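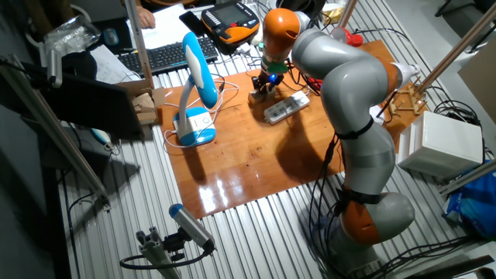 Wodness Shared Workshop Forum
Builds and Projects
Thread: Arm cell, plug task – request for comments before the next phase

Escobar wrote:
12 March 2022
Members are invited to comment on the cell in its present state. The task is to pick up the plug of the desk lamp and seat it in the power strip, starting from a different cord position each time. The arm hangs its cables along the side of the links, which have two straps around them. The wooden board is laid directly over the ribbed aluminum top. Comments on layout are especially welcome, as the bench is booked to this project until June.

Grivar replied:
The general arrangement is acceptable. I must, however, register an objection to the board. A glossy surface under overhead light produces white streaks, and any vision work will suffer for it. A matte mat of the same size would cost very little.

Escobar replied:
The objection is noted. The board was chosen for its flatness, and I would prefer to keep it. The gripper position is taught by hand from the pendant at present. Vision has been deferred to the next phase.

Grivar replied:
Then it should be settled now. Every taught point will have to be repeated if the surface height changes later. I made this error on my own build and lost 5 evenings to it.

Gurkunmont replied:
I do not share the concern about the surface. Tilting the light would do as much as a mat. My concern is the keyboard and papers at the far side of the table. Under section 7 of the workshop rules, the operator's station is to be outside the reach of the arm. A hand resting at that edge is too near, whatever speed has been set.

Escobar replied:
The far edge is outside the programmed path.

Gurkunmont replied:
The rule refers to reach and makes no mention of path. Please move the station to a separate table, or set a hard joint limit and post the value in this thread.

Escobar replied:
Accepted. I will set the limit on joint 2 first and post the value with the revised layout. The board stays for now – I will try the light before buying a mat.

Grivar replied:
I maintain my view on the board. The joint limit has my support.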